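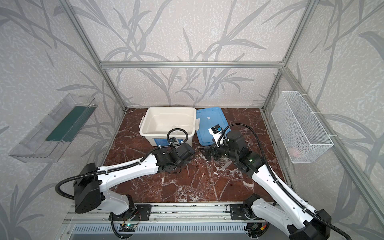

Both arms at the bin, lid off to the right.

Day one of comparing grippers on the two-arm cell. Left arm has the Griltton jaws, right arm has the Sarmiento ones. Same bin and same lid for both. 1/

The lid is the hard part. It's translucent, so the wrist cameras don't get much depth on it, and the raised edge is thin. The little white sticker near the middle helps more than I expected. 2/

Griltton first. It closes fast and holds well on the bin's side clips. On the lid edge it slides unless you come in almost flat, and then the wrist camera is looking at marble. 3/

Sarmiento is slower to close but the tips are narrower. It got under the lid edge on 17 tries out of 20. I'd like to see that again with the arms swapped before I trust it. 4/

Controllers: I had both arms on the Skeddale board back in October and kept getting a lag on the right side. Now each arm has its own small board near its base. The lag is gone, but there's more wire to keep track of. 5/

Cable notes. The corrugated cable runs the full length of each arm and loops over the wrist. Leave more slack than you think you need – mine pulled tight at full reach and shifted the camera aim 3 degrees. Had to recalibrate. 6/

Someone asked about the zip ties on the long links. They hold fine. I check them every morning and swap any that have gone loose. 7/

Grekholm loaned me a third gripper with soft pads, and that one goes on next. Plan is nearly 3,000 lid grabs total across the three, same speed setting on all of them. 8/

Will post the grab counts and the camera settings when the soft pad runs are in. 9/9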